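Is a meal kit cheaper than shopping?

My neighbor Zachary Petrenko swears by Wisport, the meal kit outfit that keeps stuffing coupons in our mailboxes. He says it saves him money. I asked how he knew and he sent me their savings calculator, so that settled nothing.

The calculator told me I would save 168 dollars a month. To get there it assumes I throw out a third of my groceries and order takeout 7 times. I don't do either. When I put in my own numbers it gave me the same answer, which made me wonder what the boxes were for.

So I kept my receipts through July. Two of us spent just over 400 dollars on food, including a silly amount of cheese. The kit covers dinners only, and you still have to buy breakfast, coffee and dish soap. 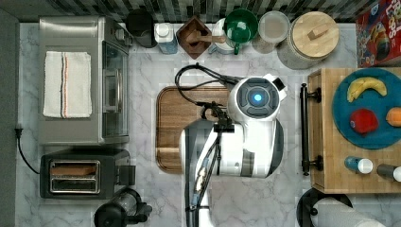

Dark wood on marble.

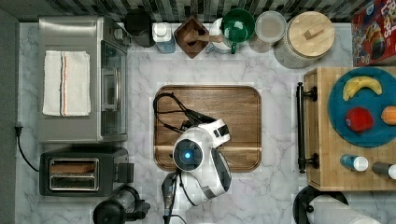

Then there's the time argument. The cards say twenty minutes. My friend Réjean Nguyen tried the trial box and took close to an hour over the lentil thing, and he cooks every night. Somebody still has to peel the carrots and wash the pan.

I did read the reviews. Wisport's page shows 3,505 of them, and the ones I got through nearly all came from people in their first week, when the box is half price. I'd like to hear from them at month four.

Zachary has offered me his referral code again. He gets a free box if I use it.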